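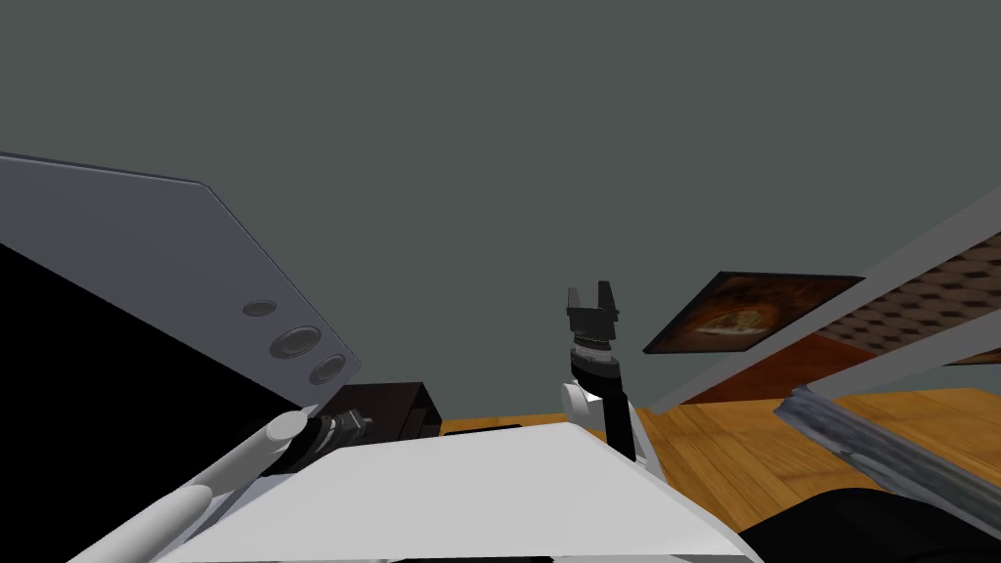 2025-05-12

The county has put off its decision on Prosow library until July. Stuart Hartley rang me just before nine to say so, and I had to pull the page two lead and write it again. The old version said the vote was tonight, and it had been on the page since yesterday. In its place went the petition, with 551 names on it, and a short piece on the repainting of the front doors, which is going ahead whatever happens to the building. They have been green as long as I have lived here. The new colour is a dark slate grey, very near the shade of the big flat surface in the picture at the top of this entry, and I can't say I mind it. Marjorie Tindall minds it a great deal and has written us a letter. I cut it by half and she will mind that too.

The petition goes in as it stands. Stuart wanted me to say how many of the names were from Dunton, on the grounds that Dunton has its own library and shouldn't be signing for ours. I told him I wasn't going to sit there with a ruler and a postcode list. People from Dunton use Prosow because it opens in the evening and theirs doesn't. He took the point, or at any rate he stopped talking about it.

Drove over to Dunmore at eleven for the school crossing. There has been no warden since the last one retired, and the parents have been taking turns in yellow jackets they bought themselves. Spoke to 4 of them at the gate. They all said the same thing, that the lorries come round the bend by the chapel too fast and that they have asked for a sign. The highways office says a sign has been approved. It would not tell me when it goes up. I asked twice and got the same sentence both times, so I have printed the sentence.

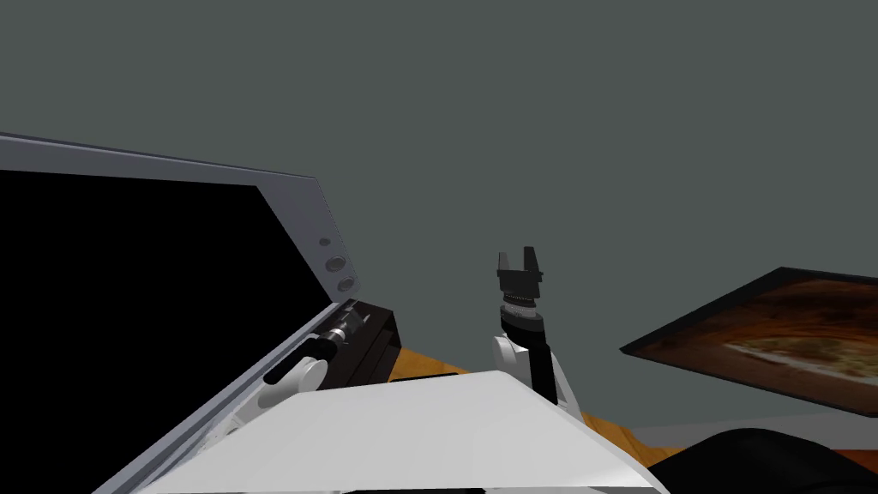

Back at the desk by one with a cheese roll. The head teacher had left a message asking us not to use the children's names, which we never do without a form, but I rang her back and said so because she sounded worried. She told me the summer fair has moved to the playing field this year. Made a note for the listings.

The afternoon was mostly small stuff. Two lost cats, one found cat (not either of them). A correction about the bowls club, where we had given the away score as the home score. Trellari, the café that took over the old shoe shop, want an advert in the next 6 issues and also want an article about themselves. I explained that these are separate things. They were pleasant about it and booked 5.

Marjorie came in at twenty to four with a second letter, longer than the first. It is about the library hours this time and it is rather good. She has kept her own record of how busy the reading room is on winter evenings, and it doesn't match what the county has been telling us. I have asked to borrow the notebook. If her record stands up I will put it to them before the July meeting and see what they say.

Page sent at ten past six. Rained on the way home. Need to ring the highways office again first thing, and find out who is judging the cakes at the fair.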